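Visits > Factories and Workshops > Lultham

Open day at the Carbone storage works, Lultham

Carbone opens its Lultham works to the public once a year, and this year I finally booked early enough to get on the morning tour. There were 18 of us in the group. We met in the front office, signed the visitor book and were handed ear plugs and a hairnet each. Our guide was Ilaria Ferri, who runs the second shift and has been at the plant since it made nothing except bucket lids.

The tour starts in the raw material store. Polypropylene comes in as pellets, in sacks stacked on pallets along the north wall. Ilaria passed a handful around. The natural grade looks like rice and has almost no smell. Color is added later, in a hopper above each machine, and for the frosted boxes very little goes in.

From there you walk along a painted path past the molding presses. Only 2 were running when we went through, both making lids. A press closes, there is a hiss, it opens again and the lid drops out onto a belt. Sandro Mazza was trimming and stacking at the end of the line. He let us handle a few rejects with short shots at the corners – places where the plastic had not filled the mold. Rejects are ground up and go back in with the next batch.

The mold store was my favorite part, though two people in the group skipped it for the coffee machine. Carbone keeps 115 molds on steel racks, some not used for years. The oldest one still in service is for a seed tray. Each has a card tied to it with a running record of repairs, and Ilaria let us read a few. One just said "stuck again, January" in pencil.

The last stop is a long room at the back with tables, where visitors can pick up the finished goods and ask questions. Evaristo Gatti from the design office was there most of the morning. He talked about wall thickness, why corners are rounded (sharp ones crack) and why a rim makes a thin box much stiffer. I spent a good while at the table with the large clear storage containers.

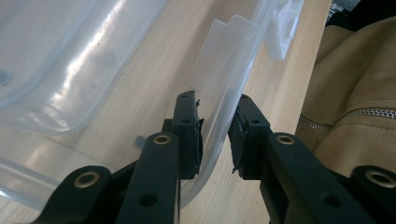 One of the big translucent containers on the tasting table, as Evaristo calls it. The wood grain shows through the plastic.

You can feel the rim as a thicker band when you run a thumb along it, and under the ceiling lights the curved walls throw a lot of glare. The tint is faintly blue. I asked if that was deliberate, and Evaristo said customers think a bluish box looks cleaner than a yellowish one.

The factory shop is by the exit. Seconds are cheap but lids are sold separately, so check that you have one that fits before you pay. I bought two shoeboxes and a cutlery tray.

Parking is on Kisby Road, and the gate closes at noon. The floor is level all the way through, but there are no seats until the back room.

Posted Aug 11, 2025

3 comments

Daithí Ó Flaithearta
Did they still have the stacking crates in the shop? I got four there two years ago and want more in the same size.

Benedetta Pellegrini
We did the afternoon tour and the presses were all off by then. Go in the morning if you can.

Skasley reader
Is it OK for kids? Mine are six and nine.

We use cookies to remember your settings and count visits. Accept | Manage choices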